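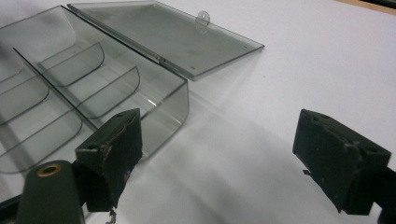
Cahier d'atelier, vendredi 24 juillet 2020
Atelier de conservation, site de Sturville

Objet : reprise du classement des graines du fonds Ekanayake.

Le fonds compte 915 lots, dont 600 ont fait l'objet d'une vérification avant la fermeture de janvier. Les travaux du jour ont porté sur les légumineuses, série reçue de Brovthorpe avec des étiquettes manuscrites à l'encre violette. Plusieurs numéros d'inventaire figurent en double. Il a été décidé de conserver l'ancienne cote entre crochets et d'attribuer une cote nouvelle à la suite du registre.

Les lots dont l'enveloppe présente des traces de bruches sont mis à l'écart et placés au congélateur pour deux semaines, sous double sachet. Aucun lot ne doit revenir en salle de tri sans le visa porté au registre. Pour les lentilles, le tamis de 500 micromètres laisse passer les débris fins sans perte de semences ; le tamis supérieur reste à nettoyer. 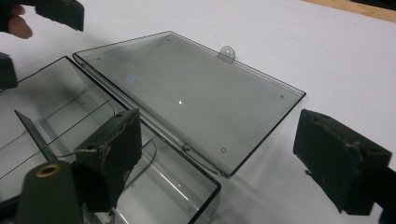

Essai de germination, série Sukadlow : 78 graines levées sur 100 au dixième jour, papier buvard, obscurité. Le résultat est jugé satisfaisant pour du matériel de cet âge - il conviendra toutefois de répéter l'essai après scarification, les téguments des vesces demeurant très durs. La température de l'étuve a été relevée matin et soir ; les valeurs sont reportées sur la fiche jointe au registre.

Les collègues sont priés de ne pas employer de feutre sur les enveloppes. Le crayon graphite demeure la règle, y compris pour les mentions provisoires.

Restent à traiter : les gesses, les deux liasses sans provenance et la correspondance avec Brovthorpe relative aux doublons. Commande de buvard à passer avant la prochaine série.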